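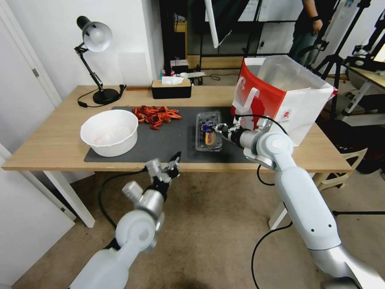

Desk with the dark gray mat and a white bowl

A Wien Bridge Oscillator from One Op-Amp
Project report, Linear Circuits Lab, Astley Technical College

1. Goal

We wanted a clean sine wave at 2000 Hz from a single op-amp, with no function generator anywhere in the chain. The tone was going to feed the small speaker amp we built in January (it still works!), so we would be able to hear our mistakes as well as see them on the scope.

2. Circuit

Two equal resistors and two equal capacitors make the frequency-selective network from the output back to the non-inverting input. The frequency is 1/(2πRC). At that frequency the network passes one third of the signal with no phase shift, so the amplifier has to make up for it with a gain of three. That means the feedback resistor must be 2 times the resistor to ground. We used a 20 k trimmer for the feedback part, which was a great choice, because you can turn it and watch the wave grow out of nothing.
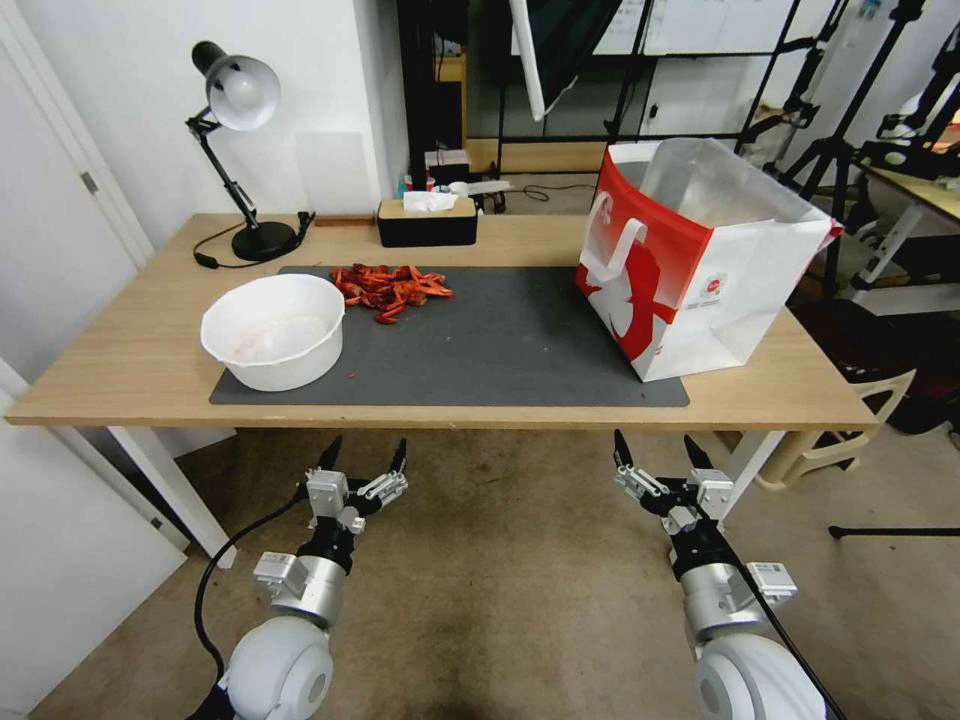 Photo: Elum

3. Building it

The first version was on a Karkero breadboard, and the sine came out with flat tops. Too much gain! The output was running into the supply rails. If we turned the trimmer down, the wave got prettier and prettier and then died completely. There is almost no comfortable spot in between.

The fix was to put 2 small signal diodes back to back across part of the feedback resistance. When the output gets large they begin to conduct, the gain drops a little, and the amplitude settles. Our lab handout, the Zarei notes, suggests a lamp for the same job, and we would love to try that next.

4. Results

With the diodes in, the oscillator started every time we switched it on. It ran at roughly 2000 Hz, and the small error fits the tolerance of our capacitors. The tops of the wave are still slightly rounded by the diodes, and you can hear a faint edge in the tone if you turn the speaker up.

5. Next steps

Matched capacitors, the lamp version, and a dual potentiometer so the frequency can be swept.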